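FOR IMMEDIATE RELEASE

Brasico Asks Stakorthorpe to Please Find Its Hair Clips

STAKORTHORPE – Brasico, the home-sorting service with a staff of 4 and a great many opinions about drawers, will hold its first Small Things Week this June. Households are invited to tip out their clips, bows and hair ties, then give them one shallow place to live.

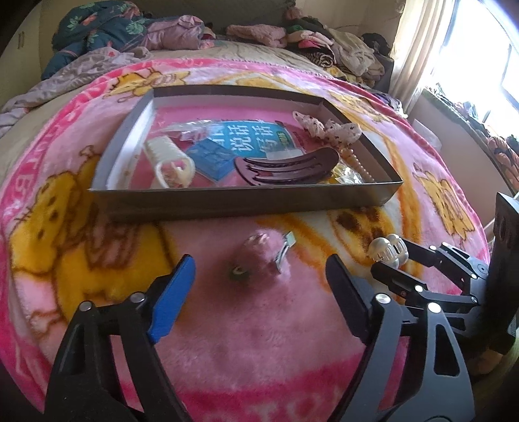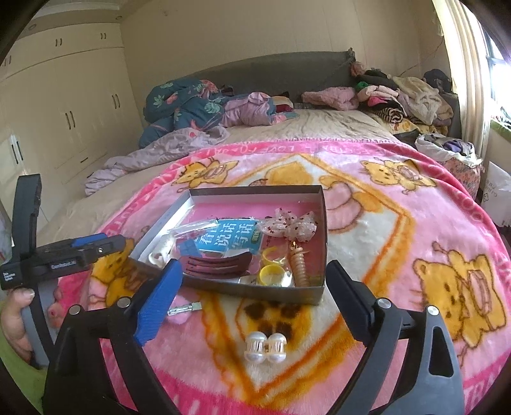 Hair accessories being sorted on a pink bear-print blanket. Photos: Brasico

"People come to us about the garage," said founder Spyros Nikolovski. "Then we open the bathroom drawer and the garage has to wait."

Brasico surveyed 232 local homes this spring and estimates that they hold nearly 3000 hair clips between them. Matching pairs were not surveyed, out of kindness.

The company will give away 600 sorting trays at the Barbu shop on Dradness Street, starting Thursday at 10 a.m. Limit one per household, including households with three daughters.

Press contact: Laurențiu Nedelcu, Brasico, Stakorthorpe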